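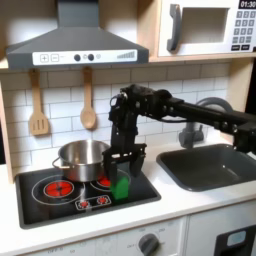 The after-school cooking club at Wadholm has had its best stretch since the grant began, and I'm so pleased to be writing this one up. We opened the spring session with 14 children on the list and finished with 50, which meant moving from the small room beside the library to the main hall by the third week. The youngest group (the fours and fives) still start every session at the toy kitchen, with the steel pot at the back of the black cooktop and the sink next to it, and they learn the words there before they go anywhere near real food. Boil, stir, drain, simmer. Selim Bilgin takes that group and has turned the whole thing into a song, which the parents now know by heart whether they want to or not!

Attendance

Across both sites we logged 1176 child visits between January and the end of May. Rondcombe accounts for the smaller share, partly from the two weeks we lost there to the boiler. I had expected numbers to drop when the evenings got lighter and soccer started up, and they did dip for a week or so, but then most of the regulars came back and several brought a brother or sister. Thursday is the busy day at both sites. We have had to close the sign-up sheet early on three Thursdays, and I would like to talk with you about a second session on that day if the fall budget has any room in it.

What the children cooked

We planned the menu around food that can be made with one pan and a dull knife. Lentil soup, flatbread, egg fried rice, a bean stew that started out as Gerardo Cocco's grandmother's recipe and got a little further from it every time we made it, baked apples. The soup was the surprise hit. Gerardo made it on a wet afternoon when I was sure they would all ask for pancakes, and two tables asked for seconds. The fish cakes did not go well. They fell apart, the hall smelled for days, and we won't be repeating them.

The older group (nine and up) also planned and cooked a full supper for their families in April. They wrote the shopping list, worked out the cost per plate and served it themselves. İlker Kılıçarslan had them taste the stew at four different stages and write down what it needed each time, and the notes are wonderful to read. "More salt. Less Deniz stirring it" was my favorite.

Food and supplies

Bayram, the grocery on the corner, has kept giving us the trade price on rice, lentils and onions. Our largest single purchase was the replacement oven for Rondcombe. It came in $218 under the quote, and with your agreement I put the difference toward aprons in the smaller sizes and a decent set of measuring cups. The Cilura recipe cards are printed and in use. The first batch had the oven temperatures in the wrong place on the back, so we had those pages redone, and the printer didn't charge us for it.

Staff and training

Barış Kozan joined in February and has finished his food safety certificate and first aid. Sirkka Karppinen ran two evening workshops for parents on cooking from the pantry – the first was quiet, the second ran out of chairs. She has offered to do another pair in the fall, with one of them aimed at grandparents, who do a lot of the weekday cooking for our families.

Still to do

The storage closet at Wadholm needs shelving before September. We have a price for it and I'll send that separately. The allergy forms are being rewritten so that families fill in one form for both sites, and I hope to have the new version ready for the summer sessions. I also owe you the parent survey. The replies are in, but plenty of them are handwritten and long (people had a lot to say about the flatbread), and I want to type them up properly before I pass them along.

Summer sessions start the week after school lets out. You'd be very welcome at either site, and if you come on a Thursday there will be soup.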